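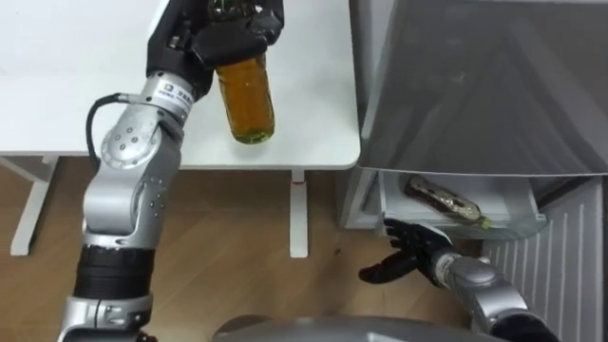

This site uses cookies to remember your preferences. Accept / Decline

Posted in February by the author of Womov

I have been storing iced tea in reused plastic bottles long enough to have opinions about it, and over the winter I finally put some measurements behind them. The questions were how long room-temperature tea takes to reach drinking temperature, which part of the refrigerator does it fastest, and how much the staging table next to the refrigerator contributes to the mess. The last one was added after the first two were underway.

The tea is a plain black from Aydoğan, a shop two streets over that sells it by weight. I brew it strong, dilute it, and let it come down to room temperature in the pot before bottling. Hot liquid softens a thin bottle and the base no longer stands flat afterward. I ruined two before I started using a thermometer. My limit is now 86°F at the pour, and I have had no deformed bottles since.

Each bottle gets 600 ml of tea, measured by weight on a kitchen scale with the funnel tared out. I tried filling by eye to the shoulder and the spread between bottles was large enough to show up in the cooling times. A batch is nine bottles, which is as many as I will drink before the flavor goes flat.

Clear bottles are worth having. Cloudiness in cold tea is mostly harmless, but it tells you something about how the tea was handled, and in a tinted bottle you can't see it. A slow cool in the pot gives me a clear amber. Putting a warm bottle directly on the coldest shelf gives me haze by morning. It tastes the same to me. I still don't like it.

The refrigerator is a gray model with a dark door panel. The panel shows fingerprints and reflects the kitchen light, and I would not choose it again, although the compartment behind it is fine. The floor in that part of the kitchen is light brown wood, laid before I moved in, and not quite level. I shimmed the front feet until the door would stay where I left it. Before that it drifted shut on my elbow during every loading.

For the temperature test I used a probe logger with one reading every 30 seconds. The probe went through a drilled cap, sealed with putty, with the tip at mid-height in the liquid. The full log runs to 3037 readings across all positions. I discarded the first few minutes of each run to let the probe settle, and I threw out one run entirely when I found the putty had let go.

Results, starting from 72°F with 45°F as the target:

The lower shelf at the back was fastest. The bottle sat near the vent and reached target in a little under three hours. The middle shelf took close to four. The door rack was the slowest by a wide margin, and the trace shows a small bump for every time I opened the door to get something else. Laying the bottle on its side on the middle shelf saved a few minutes over standing it upright, which I consider too small to act on given that one of the reused caps leaks.

Loading all the bottles together changed everything. The back shelf lost most of its advantage, and the bottles in the center of the group lagged the ones at the ends. Leaving a finger's width between bottles recovered part of this. I now load three, wait until the evening, and load the rest.

The table needs its own section. It is a white table, bought as a desk, standing a short reach from the refrigerator. The top is flat white with a rounded front corner, and tea shows on it immediately. I regard that as a feature. On my previous table, a dark one, I only discovered drips when my sleeve stuck to them.

What I did not expect was the condensation. A cold bottle put down on the table for ten minutes leaves a ring, and if there was any tea on the outside of the bottle the ring dries brown. A damp cloth removes it the same day. After a couple of days it needs dish soap and some patience. I have stopped using baking soda on the surface after it left a dull patch near one edge that is visible in low light.

The table legs end in crossbar feet, and the one nearest the refrigerator used to sit inside the swing of the door. The fix was to move the table over until the door could open fully with a hand's width to spare. I marked the position with masking tape, lived with it for two weeks, and then removed the tape. The table has not wandered.

Handling, briefly. Carry a full bottle by the shoulder, just under the cap, and let it hang straight. Gripping a thin bottle around the middle squeezes it, and if the cap isn't fully seated the tea comes out over your hand. The green caps I have seal in a little over one full turn. The older white ones need more, and I have been throwing them out as they come up.

For anyone calculating shelf load: I drained one batch into a steel pot at the end for a last clarity check, and the empty pot alone weighed 1127 grams. The shelf held it with the tea in. The rating in the Hurkent booklet is given per shelf with no mention of how the weight should be distributed, so I keep the pot toward the back.

Next on the list is a green tea batch with the same bottle positions. Green goes off sooner and I expect to cut the batch size. I also want to repeat the door rack run overnight with the door left closed, to see how much of that delay is the rack and how much is me.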